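Finishing the Kodikara top

April 12, 2025

The blue and rust top is off the design wall at last. I started it in December with a stack of half-square triangles left over from another project and a vague idea that it would be a lap quilt. It is now big enough for a double bed, and there are 306 triangle squares in it, every one trimmed. I used the Kodikara block layout, which is an easy one to follow as long as you keep the rows in order. I didn't, twice, and had to unpick a long seam near the bottom both times.

The pattern tells you to press the seams open. I pressed mine to one side, towards the rust, and found the points met better that way on my machine. The outer border was meant to be a plain navy from Tudus, but their last bolt had gone by the time I rang, so I pieced the border from what I had. It has one join on each long side, and unless you go looking for them they don't show.

Tharushi Cassim came over to help me baste. We pushed the dining chairs back and did it on the floor, which took most of a morning and was hard on both our knees. She uses curved pins and I use straight ones, so there are now some of each in it.

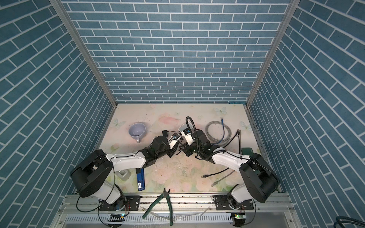 The wadding is an 80/20 cotton mix. I had a wool one put by, but I want to be able to wash this quilt without worrying about it. The wool can wait for the wall hanging.

I am quilting it myself on the domestic machine, with straight lines on the diagonal. I have finished 8 lines and worked out that I need 56, so there is a long way to go. The first two had small puckers on the back where I had let the weight of the quilt drag off the table. I took those out and moved the ironing board up beside me to hold the bulk, and the lines since then have been flat. Thread is a mid grey from Jodness. It looks dull on the reel but sits well on both the blue and the rust — I tried a dark blue first and it looked like pen marks.

Ashraful Majumder asked in the comments last time what a long-arm quilter would have charged. I was quoted £350 with the wadding included, and I think that is a fair price for the hours involved. I would pay it for a quilt with lots of curves in the design. For straight lines I would sooner do it at home and take my time.

Binding next. I have enough of the rust print to cut it at two and a half inches, and I will sew it down by hand in the evenings.

The Skiltura group has its spring show coming up and I have put my name down for a space, though I have told them it may be the small green quilt if this one isn't bound. The entry form wants a title as well. I haven't got one yet.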